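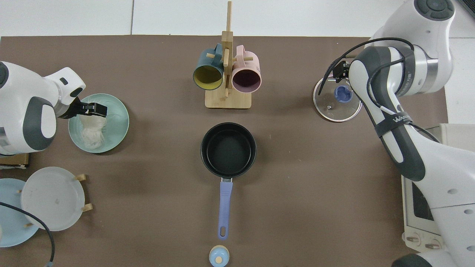

Noodles over the green plate, left gripper. Right gripper near the lid knob.

Week 11 handout - buying a two-arm kitchen cell
Revised May 29, 2026. Bring the vendor sheets, we won't have spares.

Two quotes on the table for the demo kitchen. Biria sells the whole cell: two arms, grippers, controller, a year of phone support. Clallent sells arms only and you do the rest. Rugemalira was the third but they pulled out in December so skip pages 4 and 5 of the reader.

What you're judging
- can it pick up soft stuff, not just rigid stuff
- how long to teach one new task
- what happens when a person moves the pot
- cost over three years, not sticker price

Soft stuff first as that's where most of last year's reports went wrong. A mug has a handle and a fixed shape. Dried noodles in a loose bundle don't, and a parallel gripper only has two fingers to work with. Squeeze too hard, they snap. Too light and you lose half of them. Biria's sheet lists grip force as a range with no step size - ask for the step size. Clallent gives the step size but only for the older gripper. Read the footnotes.

Teaching time. Biria claims 37 minutes for a new pick and place. That's with their own trainer in the room. Budget a lot more for your own staff, and budget for the second person who has to reset the table every run. Resetting is labour. Put it in the spreadsheet, colour it however you like but put it in.

Reach. Two arms sharing one table means they can get in each other's way. Look at where the bases sit and where the tall things are. A mug tree in the middle is a fair test, both sides have to plan around the post. Glass lids are a different headache, depth sensors often struggle with clear surfaces so the knob is your best target.
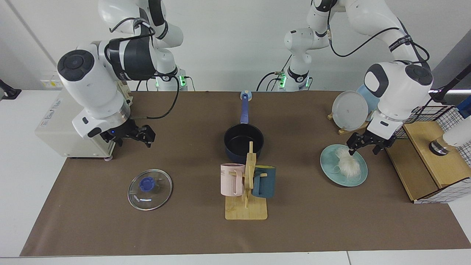

Njoroge Lyimo reckons the arms are the cheap part and the service contract is where you get burned: on the last cell it was 400 a month before a single spare finger was ordered, and the clock started at delivery and not at install.

Fair point, so contracts. Check these:
- start date of cover
- who pays freight on a dead joint
- are gripper fingers a consumable (Biria yes, Clallent doesnt say)
- software updates, included or seperate

Lillier is the reseller for both, so the freight terms should match. They don't. Biria through Lillier adds 600 for crating each way. Clallent has crating in the price. Work out one return per year and see if your ranking changes.

Cable runs - everyone forgets. Cables along the arm need slack for the full wrist turn but a loose loop will catch on a plate rack sooner or later. Ask both vendors how they strap theirs and what a replacement cable costs fitted.

For Friday's tute: one page, your pick, your three biggest costs, one question you'd send each vendor. No cover sheet. Groups of two is fine, put both names on it.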